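A few posts about the sorting tools at work, now that we're most of a year in and people keep asking me how it's going. Settle in, I tend to ramble!

I do household clear-ups for Trinley. For years the job was the same: bend, pick up, decide, put down, and try not to think about your back until the drive home.

Then the office signed us up with Droltness, and part of our day turned into doing the picking with hand-held grippers so their machines can learn it from us. There are 12 of us trained on them now. I was among the last to say yes (I am stubborn, my whole family will confirm).

My first morning I needed almost 20 tries to get hold of one bottle. I went and sat in the van for a bit after that.

It does come, though. You stop watching your wrists and start watching the thing you want to pick up, and small plastic stuff is still the hardest for me.

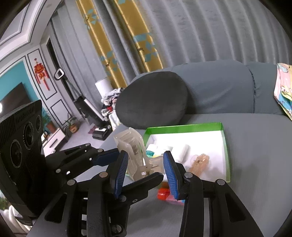
Grippers on a plastic container, green tray on the sofa behind it.

What's changed most is the pace. I used to tidy a living room with my mind on dinner. Now I catch myself noticing how I turn a lid or which side of a box I go for, and I've been doing this work for ages!

We do get an extra 300 a month for the gripper days, and I won't pretend that didn't help me come around. But I've asked what happens to our hours once the machines are good at this, and so far the answer is "we'll talk in July." I'd like it in writing, and so would the rest of the crew.

Anyway, my thumbs are sore and I'm off to put the kettle on. More after the next training day, if anyone's still reading.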